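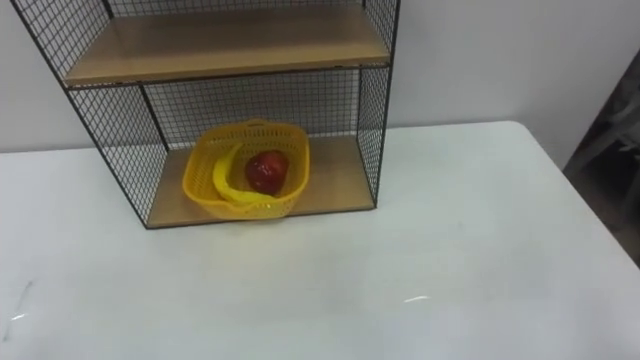 News | Projects | Service | Press | Contact

Last updated: Thursday, 4:10 p.m.

CLUDHOLM PUTS ITS HOUSEHOLD ROBOT ON A MAINTENANCE SCHEDULE, AND PUBLISHES IT

PAKADTON – Cludholm, the robot service firm, today released the complete setup and upkeep procedure for its Skarisby cell, a small household workstation where a humanoid robot handles fruit, a basket and a shelf. The procedure is free to read, runs to 47 steps and contains very little that could be called thrilling. Cludholm considers this its main selling point.

The cell consists of one humanoid, one white standing desk, one black wire mesh shelf unit with two wooden shelves, one yellow plastic basket, and whatever produce is on duty. The robot's job is to move items between the desk and the shelf. The firm's job is to make sure that when it can't, somebody knows why before lunch.

Most of the published steps concern things that are not the robot. The desk height comes first. A standing desk is a fine piece of furniture and a poor reference surface, and a desk nudged up at the end of one shift will have the arm working to the wrong height at the start of the next. Technicians now measure the tabletop at the front and rear legs, write down both numbers, and leave the controls alone afterward. That last part took some practice.

The shelf comes second. Mesh is light, easy to move and easy to put back almost where it was. "Almost" accounted for a good share of last winter's service calls. The procedure has the technician set the unit back against the wall, check it for square, and confirm that the lower board sits flat before anything goes on it. A basket whose front wall hangs a little over the edge of the board is acceptable. A basket halfway to the floor is a service ticket.

Then comes the hand. With the arm held out over the near corner of the desk and the fingers spread, a technician looks at each joint, checks the finger spacing against the reference sheet, and runs the slow open-and-close routine twice. A finger that lags on the first pass gets a note. A finger that lags on both passes gets a replacement tendon and the rest of the afternoon.
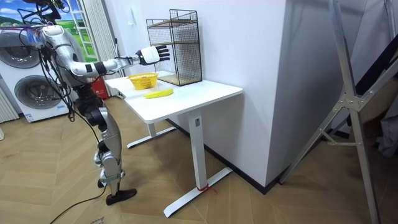
Juška, the training partner that took part in the trial, was asked for comment and replied that it had expected to spend the time on software and had spent most of it on cables, adding that it would now like every customer to read the cable section first and the rest whenever they get around to it.

The cable section is, accordingly, the longest. Cables at the shoulder and torso have to hang with enough slack for a full forward reach, and with not so much slack that they catch on the edge of the desk on the way back. Technicians extend the arm, bring it home, and watch the bundle the entire time. Any cable on the floor is followed by eye from the robot to the far end before the arm is powered. Feet are checked last: both soles inspected, and the floor under them swept. Herringbone planks look very nice and are excellent at holding on to grit.

Cludholm logged 842 arm cycles during the trial, along with 2 unplanned stops. The first was traced to a connector at the shoulder that had been pushed in until it felt right, which is not a torque value. The second was traced to the desk. See above.

The procedure also covers fruit, a subject on which the service team did not expect to have opinions. Apples are forgiving. They keep their shape, stay put in the basket and tolerate a firm grip. Bananas vary in curve, bruise under pressure that an apple would ignore, and when placed in a yellow basket can be hard for a vision system to separate from the plastic. The cell therefore gets a lighting check with the basket on the lower shelf and a banana inside it. Glare on the white tabletop is checked at the same time, from the height of the robot's head. Crouching is permitted.

Customers have asked whether a basket in another color would be simpler. It would. The yellow one stays, on the grounds that households own yellow baskets and have shown no interest in changing them for our convenience.

Under the new schedule, the desk, shelf and floor checks are done before every session. The hand routine and the cable watch are done at the start of each day and again after any stop. Joint covers come off once a month, beginning in April, for cleaning and inspection. Repairs to the hand may be done on site with the arm supported and the power off. Repairs to the shoulder go to the Pakadton workshop, where there is a proper stand and better coffee.

The release includes a printable checklist, a blank log sheet and a page of common faults arranged by what they look like from across the room, a format requested by technicians who had grown tired of looking up fault codes for a basket that had fallen over. An earlier draft listed faults alphabetically. It was used once.

Cludholm will hold a walk-through of the procedure at the Pakadton workshop on Thursday at 2 p.m. Attendees will be shown the hand routine and a connector replacement, and will be invited to set up the shelf themselves. Closed shoes are required. Fruit is provided, though not for eating until the session is over.

About Cludholm

Cludholm installs, maintains and repairs small robot cells for homes, training rooms and light commercial sites. The Skarisby cell is its first to be offered with a published maintenance schedule. Press inquiries and requests for the checklist can be sent through the Contact page. Service requests should go through the Service page, preferably with the desk height included.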